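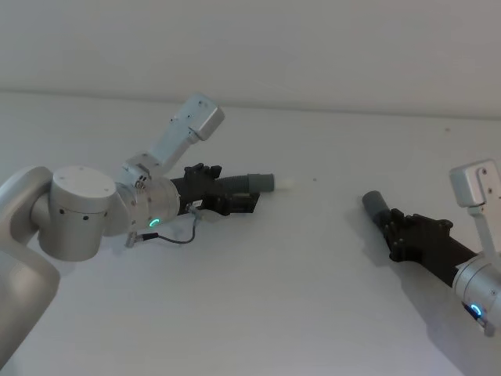

Lightfoot > Threads > Verna Mahmoud

Home Explore Workshop Saved Log in

Last updated: December

I promised to write what happened with the two-arm cell at Justville. A short thread, because many of you asked if the arms are damaged. They are not. But we had a fault that I should have found much earlier.

The task is simple to explain. The left arm holds a piece of black ribbed hose with a gray cuff and a white tip. The right arm holds a short gray tube. They bring the two ends together and the left one pushes.

We had 3,149 cycles in the log before the first bad one. In the bad one the tip met the edge of the tube instead of the opening, and the left arm continued to push. The force limit should stop it at once. It stopped late, and the hose had already bent up between the grippers.

My first idea was the hose. A ribbed hose is never completely straight, and it remembers how it was stored. I changed it for a new piece and the next morning was fine. So I wrote "solved" in the notebook. This was my mistake number one.

After lunch it came back. Same miss, same direction, the tip too low against the tube. Now I looked at the ring lights on the wrists: green on the left, blue on the right. In our setup green means the arm is moving under the program, and blue means it is waiting in hold. Both were as expected, so the lights told me nothing useful.

Then I compared the positions. The right arm reported that it was holding still. The wrist camera did not agree – the tube had moved down by 2 mm over the shift. The fingers were closed, the number was correct, and the tube was slowly turning in the grip.

Now the safety part, which worries me more than a bent hose. The force limit was late because somebody had raised it for a stiffer part, and it was saved in the common settings. That somebody was me, cycle 1,192. I forgot to put it back. The controller does not ask.

What we changed: the force limit is now saved together with each part, and the program refuses to start if they do not match. The right arm also checks the tube with its camera before every push. It costs 2 seconds. The people at Tundstead complained a little and then accepted.

One more request, please. If you run the Prudora insertion script, open the settings file and look at which limit it reads. Ours was reading the common one, and I had believed for months that it read the other.

Somebody asked about reaching in to straighten the hose by hand. No. Blue light is hold, it is not power off. Press the stop first, then go in, also when it is only for one moment.

I will post the new grip test when I have a full week of data. The finger pads are still the old ones, so do not expect a miracle – I only want to see how fast the tube turns.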